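Ticket: smudge on gray tabletop, lint on navy placemats
Opened by: Remedios Baluyot
Assigned to: Rhydian Samuel, Brikalmont home care desk
Date: Oct 12, 2024

Hello, and thank you for being so patient with me last time! I've had my Zerneck table 2 years and love it dearly, but there's a faint darker smudge on the top that I can't shift — I've tried warm water and a soft cloth. The navy mats pick up lint too.

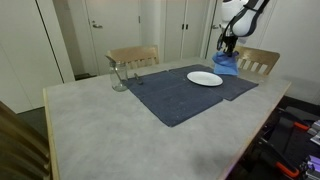
Can I use vinegar on the gray top?

Please keep vinegar and lemon off it, and use a drop of dish soap in 300 ml of warm water instead.

Rhydian here, hello again Remedios! Do lift the mats while you clean, wipe gently, then dry the top well and leave it bare for 4 hours. A lint roller is fine on the mats — wash them at 40 if they still look dusty.

Status: waiting on customer. Remedios will write back in November if the smudge is still there.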